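Search this site
Search for:
Go

26/09/2018

How to Clean and Re-seal the Gutters Before the Wet Months

Gutters are the part of the house which people forget. They hang there, they carry the water, and you look at them only when there is a brown stain on the wall of the bedroom. By then the water has already found its way behind the fascia board, and the repair costs much more than one free Saturday and a tube of sealant.

I have done this job on my own house in Vergara every autumn, and also on two houses of my family. The method below is for ordinary half-round gutters in plastic or in painted metal, on a house of one or two floors. If your roof is higher than that, please ask a roofer with the correct equipment.

What you need

A ladder with a stand-off bar, so that it rests on the wall and not on the gutter. Thick gloves, because inside there are often roofing nails and broken pieces of tile. A small plastic trowel. A bucket with a hook for the ladder. A garden hose which reaches to the farthest corner. A stiff brush, some old cloths, and a tube of gutter sealant. I use the Oltora one in grey, but any sealant made for outdoor gutters is good. Do not use bathroom silicone.

Choose a dry day without much wind. If it rained the evening before, wait one more day, because the sealant will not hold on a damp joint even when the joint looks dry.

Step one: look from the ground

Walk slowly around the house before you bring out the ladder. Look for places where the gutter goes down in the middle, for plants which grow out of it and for green lines on the wall. Make a small drawing on paper and put a cross at each place. When you are up on the ladder you see only one metre at a time, and it is easy to forget the corner behind the chimney.

Step two: take out the dirt

Put the ladder on firm and level ground. Begin next to the downpipe and work away from it. If you begin at the far end, you push all the leaves towards the outlet and they go down the pipe, and then you have a second job. Lift the dirt with the trowel and put it in the bucket. Do not stretch to the side. When you cannot reach more with your belt between the two sides of the ladder, go down and move it. It is slow, yes.

The black mud from the bottom can go on the compost, but take out the grit from the tiles first. If there is a lot of grit, more than a cup for each side of the house, the surface of the tiles is perhaps coming to its end and you should have the roof looked at.

Step three: wash and test the fall

Bring the hose to the high end and let the water run gently. It should go to the outlet by itself and leave only a thin film. A gutter needs a small fall, and in my region the usual rule is 4 mm for each metre. On my back wall the brackets are 80 cm apart and this is enough, even in February when we have snow. If you see a pool in one place, the bracket there is usually bent or the screw is loose. Lift the gutter a little with your hand, tighten the screw and test again.

Before you continue, put all the small parts on a clear table: the clips, the union pieces, the screws which you have taken out. I lost two clips in the grass in my first year, and it was a model which the shop had stopped selling.
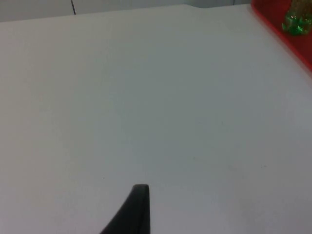

A pale, smooth tabletop.

Step four: clean the joints

Most leaks come from the joints. Open the union piece by pressing the back edge of the gutter inwards, and take out the old rubber. If the rubber is still soft you can wash it in warm water and put it back. If it is hard or has small cracks, buy a new one. For my gutters the Indalel rubbers fit well, but take the old piece to the shop and compare, as the sizes are not the same from one maker to another.

With metal gutters, remove the old sealant with a plastic scraper and brush the place until it is clean. Wipe it and leave it open to the air for one hour.

Step five: seal

Cut the nozzle of the tube at an angle. Put one line of sealant inside the joint, without stopping, and press it flat with a wet finger in a glove. Thin and complete is better than thick. Close the union piece and check that both clips have made the click. Do not let water run through it until the next day - the text on the tube may say less, but with cool nights I prefer to wait.

Step six: the downpipe

Put the hose in the top of the downpipe and open it fully. If the water comes back up, there is a blockage, and it is nearly always in the first bend. Take off the bend and push the dirt out with a stick from below. When the pipe runs free again, put a wire ball in the outlet. It must sit firmly but you should be able to pull it out with two fingers.

After the first heavy rain, go outside with your drawing and look at every cross again. A joint which drips slowly can be opened and sealed one more time. If it still drips after that, change the piece.

We use cookies to give you the best experience on our website. If you continue to use this site we will assume that you accept them. OK Read more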